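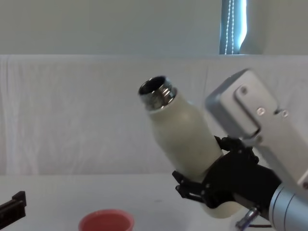
Fig. 1. Cream-white bottle with a threaded metal neck, held in a gripper, cap off.

Unit 6: Exclusion from school – notice, hearing and record
Notes prepared by Iida Eskola. Read with the Grokside case sheet.

6.1 Terms
A suspension is a fixed period away from school. An exclusion is permanent. A pupil sent home for the afternoon without paperwork has been neither suspended nor excluded in the formal sense, and for our purposes this is an unrecorded removal. Keep the three apart in your written work.

6.2 Notice
The Grokside policy requires written notice to the parent before the end of the school day. It must state the conduct alleged, the length of the absence and how to appeal. "Poor behaviour" alone is not a statement of conduct. Compare the wording in the Ukton letters, which name the lesson and the rule broken.

6.3 Hearing
The pupil is heard before any permanent decision. Under the same policy, the person who investigated may present the facts but may not vote. Løken calls this the separation rule. Witness statements from other pupils may have names removed – the content must still be detailed enough to answer.

6.4 Record
The Grokside sheet covers 2,423 pupils over one school year. There were 437 suspensions and 87 unrecorded removals later traced through attendance codes. Note that 437 counts decisions. One pupil may appear several times, so the figure cannot be divided by the roll to give a share of pupils suspended.

6.5 Reading
Løken, Märta: Hearing the Pupil, chapters 2 and 5.
Sjögren case bundle, letters only.

6.6 For the July seminar
Redraft the second Sjögren letter so that it meets 6.2. One page at most. Bring two copies – one will be kept.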